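Equipment Planning for a Two-Station Hand-Held Gripper Project
Final Report, Section 3: Budget and Purchasing
Prepared by Ngan-ling Wei and Edem Ofori
Project supervisor: Abundio Tovar
Sunday, May 31, 2020

3.1 Purpose

This section sets out the equipment the group proposes to buy for the next phase and the funds required. The department has set a ceiling of $4000. The plan presented in February requested $3000 and allowed for one gripper only. The revised plan allows for 2 grippers, so that two operators may work at the same table.

3.2 Requirements

Each gripper must be light enough for one person to hold through a full session. The fingertips must be replaceable without removing the finger. Practice objects should differ in shape and stiffness, and were kept to household goods so that most of the budget could go to hardware.
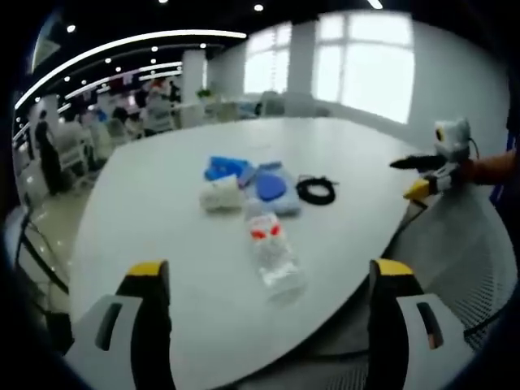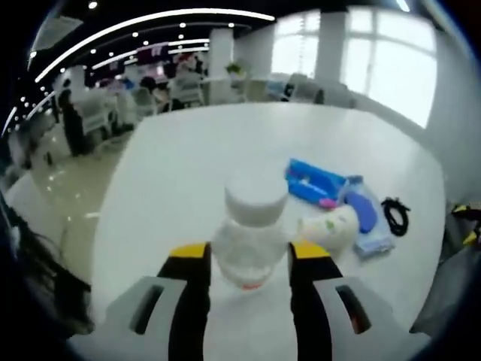 Figures 3 and 4. Hand-held grippers in use at the shared table, with a plastic bottle and other small objects.

3.3 Quotations

Quotations were requested from Fotach and Perkivov. Fotach offered the lower price for a complete gripper but does not sell fingertips separately. Perkivov supplies fingertips in sets at $246, with delivery to Brunville included. The group recommends buying the grippers from Fotach and one set of fingertips from Perkivov, provided that Perkivov confirms the fit in writing.

3.4 Items Not Funded

A second table was considered and removed from the list. Storage cases were also removed; Chun-yin Chou will ask whether the department can lend them. Any balance remaining after delivery will be held for cables and repairs.

3.5 Approval

Orders will be placed by Pui-shan Chung once the supervisor has signed the purchase form in Appendix B.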